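Folding T-Shirts: Frequently Asked Questions

Do I need a folding table?
No. Any flat, clean surface wider than the shirt will do. A bed works, but it gives under your hands and the creases come out soft.

Should I fold shirts right out of the dryer?
Yes, if you can. Cotton left in a heap sets its own wrinkles.

Which way should the shirt face?
Front down for shelves and drawers, so the print ends up on top.

How many shirts can go in one stack?
We stop at five. Taller stacks lean, and the bottom shirt gets creased.

How do I get the wrinkles out before folding?
Lay the shirt down and pull gently from both sides at once. Check the edges for bunched fabric and smooth it toward the hem. 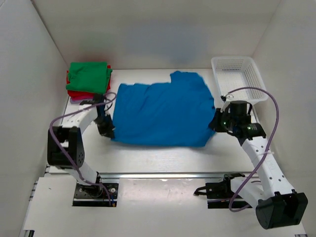
Go over it once more with a flat hand, then make the first fold. Small wrinkles can stay – they mostly disappear under the next layer.

Where do the finished ones go?
In a corner of the table, away from the one you're working on. Keep the basket on the other side.

Last updated: December 3, 2019

Comments (2)

tarkville_mom: I go up to six with the kids' shirts and they stay put.

jb64: Does this work for long sleeves? Mine always end up lumpy.

Contact | © Plavora Home | Back to top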